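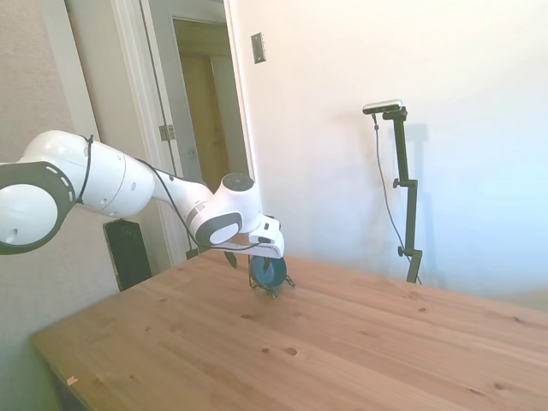 Re: Pine table, oil or wax? (page 3)

Hurnosow wrote:
My table is light pine, with many small dark knots in the top. I put hard wax on it in January. Now I read that oil is better for knots. Must I sand everything again?

Floller
Please do not sand. Wax is fine for pine. You only do one more thin coat when the top looks dull.

jacobus_nkuna
I do not agree with Floller. Wax gets marks from cups very fast. I used oil on mine, three coats, and I let each one dry for 6 hours — the grain lines became darker, but I like this color.

Floller
Darker is exactly what many people do not want. The honey color is the best part of pine.

Hurnosow
I also want to keep it light. And the knots, can they leak?

jacobus_nkuna
Mine had one sticky knot. I cleaned it with alcohol and it stayed dry. Try the oil under the table first, then decide.

Hurnosow
Thank you both. I will try a small place underneath.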